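30th April
By Quang Đàm

Remedios Mateos keeps her sample boards in a filing cabinet, one gray after another, each with a strip of masking tape on the back saying what went into it and how long it took to cure. She paints and seals floors for a living, mostly in small shops, garages and basements in and near Gutlow. When I asked how many grays a person needs, she pulled out the second drawer.

"People say gray and they mean twelve things," she said. "Some of them mean blue. I had a man who wanted gray, and I showed him gray, and he said no, that's green. He was right, under his lights it was green. So now I take the board to the room and leave it there overnight."

She started out at Figueroa, a flooring contractor that did supermarkets and school corridors, where she spent her first years on the grinder and the vacuum. She did not touch a roller until the third year. The work was at night, because the stores wanted to open in the morning, and she says she learned more about drying times from nervous store managers than from any data sheet.

"They'd stand at the door with the keys," she said. "You tell them six o'clock and at five-thirty they're putting a toe on it."

She left when the company moved its yard to the other side of the county and the drive got too long. Her first job alone was a dog groomer's on Grelik Street, 682 square feet with a drain in the middle and an old coat of porch paint that came up in sheets. She quoted too low and lost money on it. The groomer is still a customer.

Most of her work is taking things off. On an ordinary job she figures that up to 80 percent of her hours go by before she opens a can. There is old paint, carpet glue, tile mastic, oil under where a car used to sit, and sometimes several of those on top of each other. She tests small patches before she decides whether to grind or strip. If the building is old enough that the tile or glue might contain asbestos, she stops and has it sent to a lab, and she will not start until the result is back.

"I lost two jobs last year over that," she said. "They got somebody else who didn't ask. That's up to them, but I'm not breathing it."

After the grinding she tapes a square of clear plastic to the slab and leaves it. If there are drops on the underside the next day, water is coming up through the concrete, and she says a coating put over that will let go sooner or later. She has a meter too, and uses it, but she likes the plastic because the customer can kneel down and look at it.

I asked what she does when the plastic shows drops and the customer wants the floor painted anyway.

"I tell them a sealer that breathes, or bare concrete, or a rug," she said. "Bare concrete is fine. Sweep it. I've talked myself out of a lot of money with bare concrete."
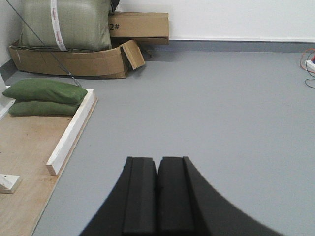 Temperature is the other thing she gets asked about. She wants the slab itself at 60 degrees or better, and she checks it with a thermometer laid on the floor in a few spots. The air in a garage can feel warm in the afternoon while the concrete is still holding the cold from the night before. She does very few unheated garages before June and tells people to call back.

For the coating she has mostly settled on a two-part product called Undow, which she buys by the case. It is not the hardest one she has used. She likes that it stays workable long enough for one person to get across a room without leaving lap lines, since she works alone on most jobs. Her nephew helps when there is heavy moving to do.

"The fast stuff is great if you've got a crew," she said. "One mixing, one cutting in, one rolling. With me it's the same person, and I've got to go back and get the stirrer."

She puts down 3 coats in a shop and two in a basement. The last coat in a shop has a fine grit mixed in so that people don't slip. She makes up a board for that as well, and asks the owner to rub a hand over it and then try cleaning it with a mop. A rougher floor is safer when it's wet, but it holds dirt, and she has had complaints both ways. A bakery asked her to come back and make the floor rougher. A man with a train set in his basement asked her to come back and make it smoother, because he spends a lot of time on his knees.

We talked for a while about color. Gray is most of what she sells. She thinks this is partly because it hides dust and partly because people are afraid of choosing. Her own kitchen floor is a dark red that she mixed from leftovers and has not been able to match since, so there is a patch by the back door that is a little more orange than the rest. She offered to show me. It is more orange.

White floors she will do, but she asks people to think about it. "In a photo studio, sure. They repaint it every few months, it's part of their costs. In a laundry room you're going to be looking at lint."

On aftercare she is brief. Keep chairs off it for three days and cars off it for a week. Use plain water and a little dish soap. She does not like the vinegar advice that goes around, and says it dulls the finish over time. Felt pads under furniture should be changed when they get gritty, as a gritty pad works like sandpaper.

She turned fifty-four this year and has been thinking about her knees. She bought a rolling seat for the edge work and a longer handle for the squeegee. She would like to teach the prep side to somebody, and has spoken to the high school about taking a student for the summer, though nothing has been set up yet.

"They all want to do the shiny part," she said. "I get it. I wanted to do the shiny part. But I can teach you to roll in an afternoon."

She had a florist's back room to look at after we finished, and one gray board already in the truck for it. She went back to the cabinet and took two more.

Comments

marlys_k
She did our basement. The taped plastic was soaked the next morning and she told us to leave it alone and fix the gutters first. We did and called her the year after.

Dunstan P.
What about the oil spots? I have one under where my truck sits and I've scrubbed it with everything. Does grinding get it or does it just come back up through?

hollisgarage
Dunstan, depends how deep it went. Mine took degreaser twice, then the grinder, then an oil-blocking primer. Put a drop of water on the spot. If it beads there's still oil in there.

Tess
I would like to see the red kitchen.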